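Fame, Forgiveness and a Documentary Without an Ending
2025-07-21 | By Erhan Bilgin
Print this item | E-mail to a friend

Every few years a filmmaker decides that what a famous activist needs is a feature-length portrait, preferably with a cello. The latest is Driklow, about the river campaigner Jana Štefanec, who was 21 when a speech she gave to a half-empty council chamber was passed around by people who had never heard of her river.

I went in prepared to be improved. Instead I got something odder and a good deal better. Štefanec spends much of the film being driven to places where she is introduced incorrectly. At one gala she is thanked for saving the whales. She lets it go, and you can see her filing it away for later.

The usual biography would have opened with the threats she received and worked its way up to a standing ovation. The threats come in after an hour, in a kitchen, while her father looks for his glasses. He has 11 pages of them in a folder and would like to talk about something else.

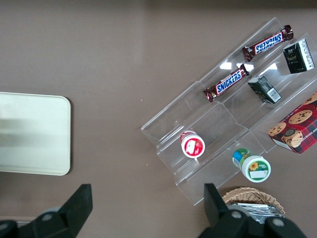 Two Snickers bars on a clear tiered riser.

Where the film stumbles is with her critics. Two columnists get to say she is a product of the media, which is a bold position for two columnists, and then they vanish. I would have liked someone to press them. Plenty of people back home find her tiresome for reasons that have nothing to do with envy, and they deserved more than a shot of a man closing his shutters.

Still, the last half hour is worth the ticket. Inditbridge, the distributor, is showing it at the Kornidis, which seats 300 and will have room for you. A wider release is planned for November – subtitles included, cello unfortunately retained.

Contact the newsletter desk | © 2025 All rights reserved | Back to top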